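Cornier Shoe-Care Set-Up Guide
Section 4: Reproducing the two-arm footwear handling result

This section gets you from a working pair of arms to a first batch of recorded trials. It assumes you have finished Section 3 (mounting and homing) and that both wrist cameras stream without dropouts. Footwear is a wonderful test for a handling policy: the openings flex, the toes shine, and a left shoe is almost but never exactly the mirror of a right one!

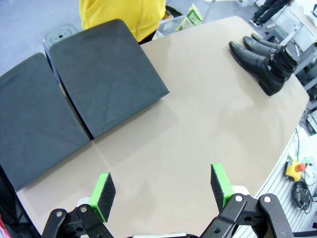
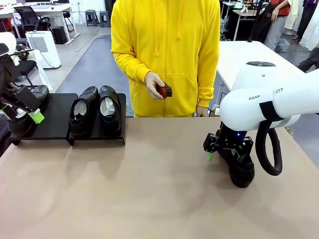 What we were testing

The Norkora method trains one policy on the wrist views and the fixed view together, then hides one view at random during training. Our question was simple. Would a policy trained that way still find the opening of a dark leather shoe when the wrist camera saw mostly glare? In our 178 evaluation trials the policy with hidden views beat the plain one on every shoe style we tried, and the gap was widest on black leather, the case that had been driving us crazy since July. Cúc Bùi's write-up in Appendix C has the full tables and the failures, which make great reading.

4.1 Prepare the table

1. Clear everything from the reach area that isn't part of the task.
2. Wipe the tabletop with a dry cloth. Polish residue changes how a shoe slides.
3. Check that the emergency stop is within arm's length of the operator. Press it, confirm that both arms hold position, then release it.
4. Inspect the fingertip pads. Replace any pad with a tear or a shiny worn patch.

CAUTION: Never reach between the arms while the Skinner controller shows ACTIVE. If a shoe tips over in the middle of a trial, let the trial time out or press the emergency stop.

4.2 Record demonstrations

1. Start the Cerkusside recorder and choose the footwear profile.
2. Set the first shoe down with its opening clear of other objects.
3. Drive the gripper in slowly, one finger inside the opening and one outside. Close until the leather just starts to give.
4. Lift, move to the target, set the shoe down toe first, and open the gripper fully before backing away.
5. Mark the trial as good or bad right away. Your memory of it fades faster than you'd think.
6. Change the starting angle and repeat.

Plan on 80 good demonstrations per style. We got a usable policy with fewer, but it had a strong opinion about which way the toe should point, and that took longer to fix than recording more would have.

Note: Keep the bad trials. The training script skips them by default, but the grasp scorer uses them, and they helped us a lot. Our released set has 1,809 trials, good and bad together.

4.3 Train and check

1. Copy the session folder to the training machine and run the integrity check. Any trial with a missing view is listed by name.
2. Leave the view-hiding rate at its default for the first run.
3. When training ends, load the checkpoint and run 10 slow-speed trials with a hand near the emergency stop.
4. Compare the grasp heights with your demonstrations. If the gripper closes above the opening, redo the wrist camera calibration before you touch anything else.
5. Move up to normal speed only after a full slow-speed set with no contact between the arms.

Note: The first time the policy catches an opening it can't see well from the wrist, play back the fixed view next to the wrist view. It's a real treat to watch the approach bend toward the right spot.

4.4 If the results look different

Gripper pinches the tongue: record more demonstrations with the laces loosened.
Shoe turns in the grip: lower the lift speed first, then check the pads again.
Arm stops short of the shoe: the fixed camera has probably been bumped. Repeat step 2 of Section 3.4.
Good at slow speed, poor at normal speed: check the recorder timestamps for lag between the views.

Section last revised March 2026. Section 5 covers adding a new shoe style to an existing policy.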